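Communiqués > Maison & cuisine > Rendez-vous

Les ateliers cuisine de Clilby rouvrent leurs inscriptions !

19/07/2020

Bonjour à toutes et à tous,

Je m'appelle Harriet Doucet, je m'occupe des ateliers cuisine chez Clilby, et je vous écris avec un vrai sourire parce que la nouvelle saison est enfin bouclée. Les inscriptions ouvrent aujourd'hui, les cours reprennent en novembre, et j'ai dix-huit soirées à vous proposer (j'en voulais davantage, mais il faut bien que je dorme un peu).

Pour celles et ceux qui nous découvrent : Clilby, c'est une petite maison qui donne des cours de cuisine de tous les jours. Du repas du soir, quoi ! Des omelettes, des soupes, des légumes sautés, des gratins, deux ou trois desserts qui se font pendant que les enfants mettent la table. La saison dernière, nous avons reçu 297 participants, et beaucoup m'ont demandé la même chose en partant : des recettes plus courtes, et plus de légumes. Message reçu.

La grande nouveauté s'appelle Fidska. C'est le nom que nous avons donné à notre cycle « une seule poêle », six soirées où tout le repas cuit dans le même récipient. Je l'ai écrit avec Jirayu Chareonsuk, qui a tenu longtemps un comptoir de quartier et qui coupe les oignons à une vitesse franchement vexante. Au programme du premier soir : riz sauté au citron vert et aux herbes, puis des courgettes à peine saisies, encore croquantes. Jirayu y tient beaucoup, au croquant, et si vous laissez vos légumes trop longtemps sur le feu, vous l'entendrez.
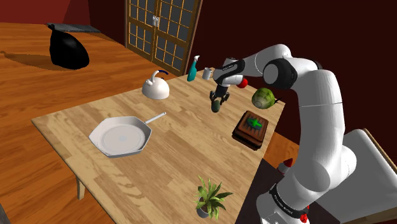
Côté pratique, les groupes restent petits, huit personnes au maximum, et chacun repart avec son dîner. Les tabliers sont prêtés. Apportez une boîte qui ferme bien (vraiment bien, j'ai déjà vu une soupe de potiron finir dans un sac à main) et des chaussures qui ne craignent rien. Les débutants sont les bienvenus sur toutes les dates, sauf les deux soirées pâte feuilletée, pour lesquelles il vaut mieux avoir déjà tenu un rouleau.

Le cycle Fidska complet coûte 180 euros, ingrédients compris. On peut aussi venir à une seule séance, le tarif est indiqué sur la page d'inscription. Et si vous voulez offrir une place, nous envoyons des bons cadeaux par la poste, sur un joli papier, avec la recette du riz sauté imprimée au dos !

Un mot sur les produits, on me pose souvent la question. Les légumes viennent des maraîchers de Cárdenas, avec qui nous travaillons depuis le tout premier atelier. Les épices sont choisies chez Grerus, où je passe toujours trop de temps et où je laisse toujours trop d'argent. Si une récolte est mauvaise, on change la recette, tout simplement. L'an passé, le curry d'aubergines est devenu un curry de carottes la veille du cours, et il est resté au programme depuis.

Notre carnet de recettes, lui, a été téléchargé plus de 1 807 fois, ce qui me dépasse un peu. Une nouvelle édition est en préparation avec les plats du cycle Fidska, et les inscrits la recevront en premier. Jirayu voudrait y glisser quatre pages sur le riz. On négocie.

Journalistes, blogueurs, curieux : il reste quelques places pour assister à la première soirée. Écrivez-moi, je réponds moi-même, en général le matin avant le café.

À très vite en cuisine,

Harriet Doucet
Ateliers cuisine, Clilby

Contact presse : Harriet Doucet, service ateliers | © Clilby, tous droits réservés | Haut de page

À lire aussi
Clilby et Cárdenas : une saison de légumes en commun
Le carnet de recettes Clilby est en ligne
Bien choisir ses épices, les conseils de Grerus
Soirées pâte feuilletée : deux dates ajoutées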